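Erside Housing Support — Household Sorting and Packing Strand
Progress report to the Kurkside Fund, second reporting period

1. Purpose of this report

The report covers work carried out under the Kurkside grant between April and the end of September. It follows the headings agreed at the start of the grant. Spending is dealt with in section 4 and the supporting ledger has been sent separately.

2. Work delivered

The strand helps tenants who are moving into smaller flats to sort, pack and label the contents of their kitchens and utility cupboards. In this period 61 households were referred and 51 completed the full process, which consists of a home visit, a sorting session and a delivery to the new address. Of the remainder, most are waiting for a tenancy date from the landlord. They will be carried into the next period and reported there.

Sorting sessions were held at the Piltlow workroom. The room was repainted in May and the shelving along the back wall was refixed at the same time. Opening hours are unchanged except that the room now also opens on Saturday until 1 pm, in response to requests from tenants who work during the week. Take-up of the Saturday opening was low in the first month and has since improved.

Packing materials were bought in two orders. The first order of boxes was too large for the type of goods being packed: a full box of crockery could not be lifted safely by one person. The second order was for a smaller box with a double base. Leftover large boxes are being used for bedding and lampshades only.

3. Small items and loose parts

The previous report noted that complaints after delivery were mainly about missing small parts, such as lids, seals, shelf pegs and appliance feet. A new procedure was brought in from June.

Each item with a removable part is now opened at the sorting table. The part is kept beside its item until both have been checked, then packed in the same box and entered on the same line of the packing list. Parts with no known item go into a marked tray and are shown to the tenant before the box is closed. Parts not claimed at that point are kept for 3 months.

The number of complaints has fallen since the procedure began. The sorting stage takes longer as a result, and sessions are now booked with a longer gap between them. 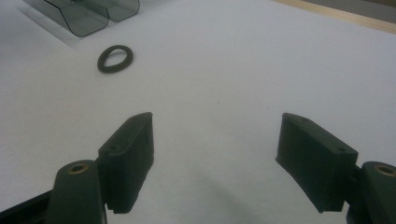 Plastic containers and their seals remain the slowest group to match. Many tenants have containers from several makers, bought over many years, and the parts are close in size without being the same. The sorting tables have plain white tops, and small dark parts stand out well on them; a black or dark rubber ring can be found at once, as with the one lying near the smoky gray container. Clear and white seals are harder to find on the same surface. A dark mat has been ordered for one table and will be tried during the next period. If it helps, the cost of further mats can be met from the existing materials line.

The Vogler label printer bought under the grant is in regular use. Labels hold on cardboard but lift from textured plastic, so containers are now labelled on an outer bag. The list template was changed in August to add a column for loose parts, and older lists have not been converted.

4. Spending

Spending to date is in line with the agreed budget, with one exception. Van hire came in above forecast in July and August, when several moves fell in the same week and a second vehicle was needed. The overspend was covered by an underspend on printed materials. No transfer between main budget headings was required.

Almost 3,000 pounds remains in the equipment line. It is proposed to hold this sum for a replacement trolley and for two height-adjustable tables at Piltlow — quotations are being obtained and will be sent to the Fund before any order is placed.

5. Matters for the next period

Households carried forward will be given first call on sessions in October and November.

The storage area at Piltlow is close to full. Unclaimed parts past their holding date will be cleared at the end of each month, and the shelf now used for them will be given over to packed boxes awaiting delivery.

The Fund is asked to confirm whether the revised packing list should be attached to future reports or held at Erside for inspection.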